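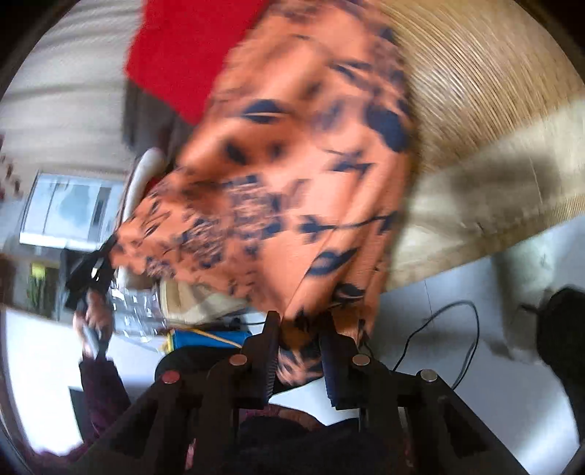
Slide 1: Can it fold a shirt yet?

Posted 20th July by Marlene Robichaud
14 comments | 66 shares
Search talks and notes

Say hello. Thank Flallstead for the room and the sandwiches. Leave slide 1 up while people find chairs.

Ask for hands: who has been promised a robot that does the laundry? Keep your hand up if it came.

Then the point. Orange cloth with a navy print, one gripper on it here and another at the corner with a human hand around the handle. Cloth has no shape of its own. Pick it up and you have a new object, and the machine has to work out where the sleeves went. A car door never does this to you.

Shop-floor comparison (keep it short, the Vachon people have heard it). The Vachon line packs 2000 cartons a shift and would like you to know it. Hand that line one damp dish towel and it calls maintenance.

Slide 2: The flat part

PAUSE. Let them look at the blouse.
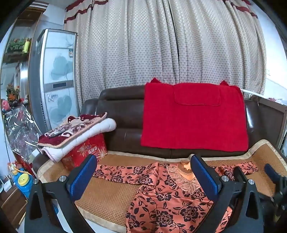
Raymonde Gagnon

Raymonde is doing this half with me, so she gets her name on the slide. She'll take the sofa.

Raymonde: Long sleeves out to both sides, lace collar, shiny body with a fold down the middle. Laid out on a mat, a garment is a problem you can at least write down. One sleeve is still bunched. My mother would have said something.

Look at the rest of the room too. Folded textiles on a box, flowers, a refrigerator next to the sofa. Homes are like that. Our Sustberg test bench has one table and good lighting, and I miss it whenever I leave.

Numbers, if asked: Berkia ran 106 shirts on the bench in January. 40 came out as something you could put in a drawer. Nearly all the rest were what we logged as "soft pile."

My answer to the title: shop floor yes, if the parts are stiff. Laundry, no. Ask me again when it can do a fitted sheet, which I can't do either.

Marlene takes questions. Do not let the dishwasher man go first.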